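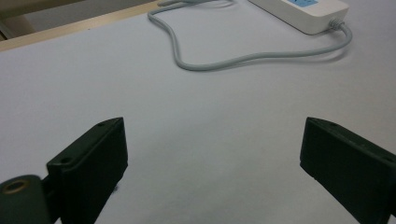 A white tabletop with a power strip along the top.

5 min read

I took the slow train to Cáceres in August, and I have been boring my friends about it ever since. It took most of a day. There was a faster way to go and I knew about it when I booked. I'd do the whole thing again tomorrow, with the same cheese sandwich and the same window seat with the scratched glass.

I love slow trains. I love the ones that stop at places where one person gets on and a bicycle gets off. I love the little bump as they pull away, and the way the whole carriage looks up when the door opens, as if it might be a cousin. The fast lines have their uses (I have run for them, swearing, like everybody else), but I have never once got off a fast train wanting to tell someone what I'd seen. You get hedges, a tunnel, a smear of car park and then you're in a queue for coffee.

My conversion happened years ago on the branch between Trusmont and Wullberg. The timetable gives it 90 minutes and there's a coach that does it in well under an hour, so for a long time I took the coach. Then one winter the road was shut and I had to go by rail, in a bad mood, with a bag of library books. Past the second halt the line swings out along the reservoir and for a good ten minutes there is water on one side and a wall of wet rock on the other, close enough to see the ferns growing out of it. I had lived near that view for most of my adult life! I'd been going past it behind a hill, looking at the back of a coach seat.

So now I collect them. I have a paper map on the kitchen wall with the lines inked in as I do them, and some of the ink is a bit wobbly where I did it standing up with toast in the other hand. Canmont is on there twice, because I fell asleep the first time and felt I hadn't earned it.

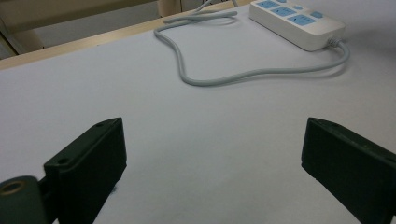 People ask what I do for all those hours, and the true reply is not very much. I read a bit. I eat too early. I make up lives for the houses, and I get quite attached to some of them - there is one outside Wullberg with a blue boat in the garden, miles from any river, and if that boat ever goes I shall take it personally. I listen to other people's talk, which on a slow train is much better than on a fast one. On a fast train they talk to their phones about work. On a slow one they talk to each other about knees, and whose dog had to be fetched back from where, and how to get a jam stain out of a christening gown. I've used that last one. It works on tablecloths too.

The case against is easy to make and I do hear it. Small lines cost money to keep up. They're often late, the toilets are a gamble, and if you have a job to reach or a child to collect then ferns are no comfort at all. I know a slow journey is a treat for someone with a free day, and I don't want to sound like a person who thinks everybody has one. But for plenty of people on these lines the slow train is simply the train. The halt I mentioned serves a village of 442 people and has 3 trains each way. Take those off and you have a village where you can't live once you stop driving. I find it odd that we work out the worth of a line by how quickly it gets you past such places, when the stopping is what it's for.

What I'd like is modest. Keep the trains we have. Put the timetables up where the glass isn't fogged. Let the windows open again, at least a crack, so you can smell the hay or the sea or the sugar works. And if you're able to, just once this year, pick the route that takes twice as long and sit on the side away from the motorway. For Trusmont to Wullberg that's the left, facing forwards, and coach 4 stops nearest the tea hatch.

Contact | Copyright, all rights reserved | Back to top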